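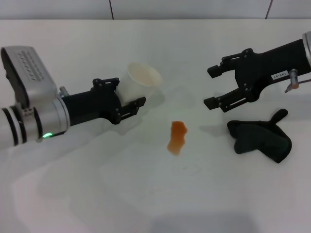 Budgeting for a pair of robot arms is a lot like budgeting for a fitted kitchen, in that the price on the front of the brochure buys you about half of what you need. We spent most of January getting quotes for the workshop bench at Tamisby, and these are the notes I wish I'd had pinned up beforehand. Start with the surface. A plain white top like ours looks smart in the catalogue and shows every smudge going, so put cleaning cloths in the budget. It does at least make a small orange blob of something gummy very easy to find.

Buy the table before the arms. Two arms facing each other need more elbow room than the drawings let on, and the bench you already own is the wrong depth. It always is.

Ask what the gripper fingers cost by themselves. Dernar quoted us 35 pounds a pad, Yüksel 21, and both went a bit quiet when I asked how long a pad lasts. Put down a spare set for each arm and be pleasantly surprised if they're still in the drawer by summer.

Keep back about 300 pounds for cables, clips, bolts and the odd adaptor. It will feel like too much on the day you write it down -- it won't later.

Test on rubbish. Paper cups, old gloves, sweets past their best. A paper cup is a fair stand-in for anything light and easily squashed, and it costs next to nothing to ruin. Solness will sell you a boxed set of practice objects, very nicely made, for the price of a decent kettle.

Label everything when it comes out of the box. Two black grippers look much alike at four in the afternoon, and the warranty people will want to know which one you mean.

Don't pay for training days up front. Book one, see whether anybody stays awake, then book the second.

Get delivery in writing, including who carries it up the stairs. Ours came to the kerb.

Last updated 30/08/2025

Share 21
2 comments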